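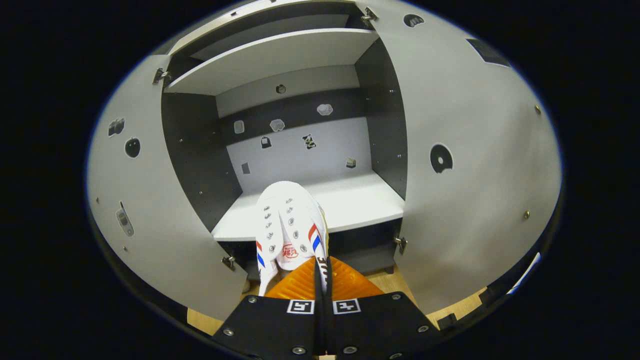

4. Montaje y puesta en servicio del zapatero Vunow

Este capítulo se aplica a los modelos Vunow de dos y tres compartimentos. Si su mueble lleva el módulo de ventilación Plundico, lea también el apartado 4.5 antes de fijarlo a la pared.

4.1 Antes de empezar

Compruebe que la referencia impresa en la caja termina en 3836. Las cajas con otra terminación contienen herrajes distintos y las medidas de este capítulo no sirven para ellas.

Necesitará:
Destornillador de estrella mediano
Nivel
Taladro con broca adecuada a su pared
Lápiz y cinta métrica
Un paño o una manta para no rayar los paneles

La bolsa de herrajes Nägeli incluye tornillos, bisagras, soportes de balda y dos escuadras de pared. Los tacos no se suministran.

Nota: no tire el cartón hasta haber terminado. Las cantoneras se usan como apoyo en el paso 6 del apartado 4.2.

4.2 Montaje del cuerpo

1. Extienda la manta en el suelo y coloque encima el lateral izquierdo, con los orificios hacia arriba.
2. Inserte las espigas en los orificios pequeños. Deben entrar a mano. Si alguna ofrece resistencia, gírela; no la golpee.
3. Enrosque los pernos de unión en los orificios grandes hasta que el collarín toque el panel.
4. Encaje la base, el estante fijo y la tapa superior, en este orden.
5. Coloque el lateral derecho y gire las excéntricas un cuarto de vuelta en el sentido de las agujas del reloj.
6. Apoye el mueble sobre las cantoneras de cartón, con la parte trasera hacia arriba. Mida las dos diagonales. Si no coinciden, empuje suavemente la esquina más larga antes de seguir.
7. Deslice el panel trasero por la ranura y clávelo.
8. Levante el mueble entre dos personas.

Precaución: no arrastre el cuerpo montado. Las patas pueden soltarse de la base.

4.3 Fijación a la pared

El mueble debe fijarse siempre a la pared, también cuando quede encajado entre dos tabiques.

1. Sitúe el mueble en su posición definitiva, dejando 3 cm libres por detrás si ha instalado el módulo de ventilación.
2. Nivele con las patas regulables. El recorrido máximo es de 20 mm; si el suelo tiene más desnivel, use calzos.
3. Marque con lápiz los orificios de las escuadras.
4. Retire el mueble, taladre y ponga los tacos.
5. Vuelva a colocar el mueble y atornille las escuadras, primero a la pared y después a la tapa superior.

Advertencia: compruebe que no pasan cables ni tuberías por la zona antes de taladrar. En tabiques de yeso laminado utilice tacos específicos para ese material.

4.4 Puertas y baldas

1. Monte las bisagras en las puertas y presione hasta oír el clic.
2. Cuelgue cada puerta empezando por la bisagra superior.
3. Ajuste la altura con el tornillo trasero y la separación lateral con el delantero. Media vuelta suele ser suficiente.
4. Introduzca los soportes de balda a la altura deseada, los cuatro al mismo nivel.
5. Apoye las baldas y presione en las esquinas.

Para zapato bajo y zapatilla deportiva deje dos posiciones de soporte entre baldas. Para botín deje cuatro. Las botas altas caben únicamente en el compartimento inferior y sin balda intermedia.

La carga total del mueble no debe superar los 50 kg, repartidos por igual.

4.5 Módulo de ventilación Plundico (opcional)

1. Retire la tapa precortada del panel trasero.
2. Inserte el módulo con la rejilla hacia fuera hasta que encajen las pestañas.
3. Ponga el filtro de carbón Gakex con la cara gris hacia el interior del mueble.
4. Conecte el cable y pulse el botón una vez. El piloto queda fijo en verde. Si parpadea, el filtro está mal asentado.

El módulo trabaja por ciclos y se apaga solo. Si le molesta el ruido por la noche, mantenga pulsado el botón hasta que el piloto pase a ámbar: quedará en reposo hasta las 7:00.

Cambie el filtro dos veces al año. El filtro no se lava.

4.6 Uso y limpieza

No guarde calzado mojado. Deje que se seque fuera del mueble, con la plantilla levantada, y lejos de radiadores.

Cepille las suelas antes de guardar los zapatos. La arenilla raya las baldas y termina en los carriles de las puertas.

El calzado de tejido claro puede mancharse por contacto con piel teñida. Guárdelo en una balda aparte o en una bolsa de algodón.

Limpie el interior con un paño húmedo y jabón neutro y seque a continuación. No use lejía, alcohol ni estropajos.

Revise el apriete de bisagras y escuadras pasado el primer mes y después cada diciembre.

4.7 Problemas frecuentes

La puerta roza con la contigua: gire el tornillo delantero de la bisagra hacia la izquierda.
La puerta no se queda cerrada: el mueble no está a nivel. Repita el paso 2 del apartado 4.3.
La balda baila: hay un soporte en una posición distinta de los demás.
Persiste el olor: sustituya el filtro y deje las puertas abiertas unas horas.

Los recambios se piden con el número de pieza que aparece en el despiece del capítulo 6.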